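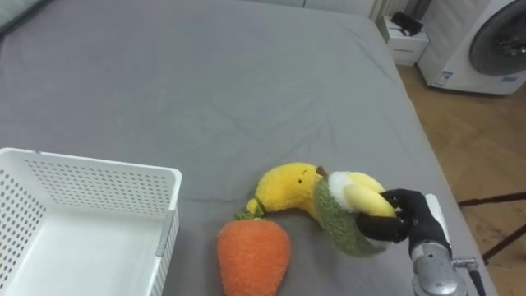
Courses > Product and Interior Studies > Student Projects > Storage in One-Room Flats

Clearing the Bed: Basket Storage for Soft Toys

Mamta Negi
February

1. Purpose

The project looked at one small task in a one-room flat in Citcombe: keeping soft toys off the bed during the day. The bed takes up most of the floor area, and the washing machine stands in the same room, so a fixed toy chest was ruled out early. The question was whether an open basket, moved onto the mattress for tidying and off it at night, is a workable substitute.

2. Items

The bed has a gray fitted sheet. The container is a white plastic basket, rectangular, with perforated walls. The toys are plush food shapes, among them a banana with a small stitched face and a green peel, and a carrot with a green top. All have a fuzzy surface. The budget for the project was 24 dollars, which covered the basket and left the toys as they were.

3. Method

The basket is placed directly on the mattress, within reach of the toys. Toys go in one at a time. Long shapes are set against a wall of the basket and round shapes fill the space beside them. The sheet is smoothed last, after the basket has been lifted away.

Sessions were held on Saturday mornings. Notes were kept on a single sheet per session, following the layout in the Fosley handout.

4. Observations

4.1 Fit. The curved banana and the round green toy take up most of the inside of the basket when placed side by side. The banana leans over the green one.

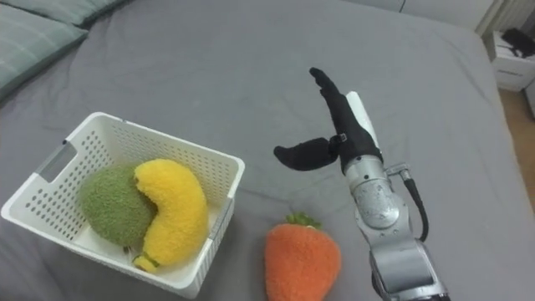 Anything added after that has to sit on top, and the strawberry is wide enough at the leaf end that it tends to roll off. Putting the strawberry in first gave a steadier load.

4.2 Support. A mattress is a soft base. The basket tilts if it is loaded from one side only — this was corrected by starting in the middle.

4.3 Sheet. Dragging the basket pulls the fabric into creases. Lifting it by the handle cutout avoids most of this.

5. Limits

One basket and one bed were used. No lidded container was tried. Larger toys would need a deeper basket, and the method says nothing about hard toys.

6. Further work

A second basket of the same footprint, stacked at night, should be tested next.

Related projects
Preltano Shelf Unit: Load Notes
Jasińska Folding Rack, Second Report
Drying Laundry in a Shared Room
Under-Bed Drawers: Room 211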